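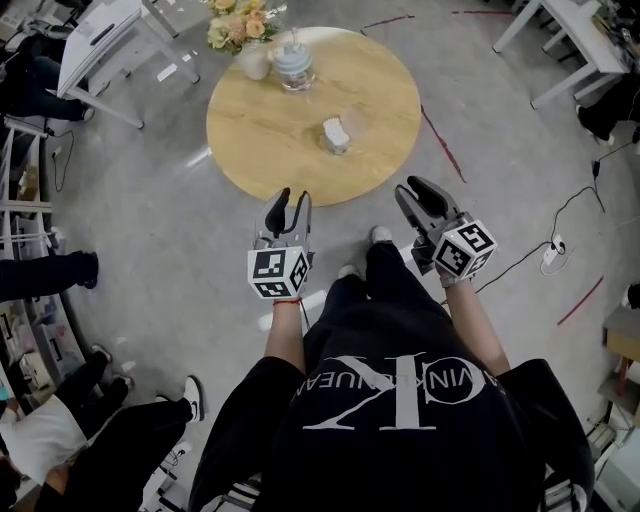
Thursday, sourdough bench notes, rye batch

Started 10:45 with the Tirstead rye, fresh bag. It smells so much better than the last one (almost like hay and honey) and it drinks water like crazy. Had to add a splash more than the recipe card says before it stopped feeling like clay.

Starter: fed last night, doubled by morning, nice domed top. The Goncombe jar is still slower than the Mac an tSaoi jar even on the same flour and the same shelf. I love that they keep their own personalities! Goncombe is the sourer one too, more yogurt than vinegar. Used it for both loaves today.

Mix and rest: flour and water only, an hour under a towel, then salt and starter. Majdi Mahasneh thinks the rest does nothing for rye because there's so little gluten to wake up. He may be right for a full rye, but this one is mostly bread flour and the dough was silky afterward, so I'm keeping it in.

Folds: first one sloppy, second one much better, third one a joy. Edges pulled up clean from the tub and held their shape for a good minute. Stopped there. Last batch I kept going and the crumb came out tight.

Caraway: toasted half the seeds and left the other half raw, one loaf each. Toasted wins by a mile. Raw tastes fine but sits on top of the bread, if that makes sense, and the toasted ones go all the way through.

Bake: Zokside oven, stone on the lower rack. It runs cool on the left side, so turn the loaves at around 13 minutes, earlier than the card says. Great spring on loaf A, with a proper ear. Loaf B spread a little and tore along the side. I think I scored it too shallow, the blade was dull. New blades are in the drawer under the scale.

Crumb: cut A still slightly warm (I know, I know). Open, a bit gummy right at the bottom crust. B waited until evening and was not gummy at all.

To do before the December batch:
- replace the thermometer battery
- try the same dough with 10 percent more rye
- overnight in the fridge for one loaf, bench for the other
- ask Majdi for his molasses version, the dark one with the cracked top

Half of B is in the bread box, help yourselves. Butter is in the door of the small fridge.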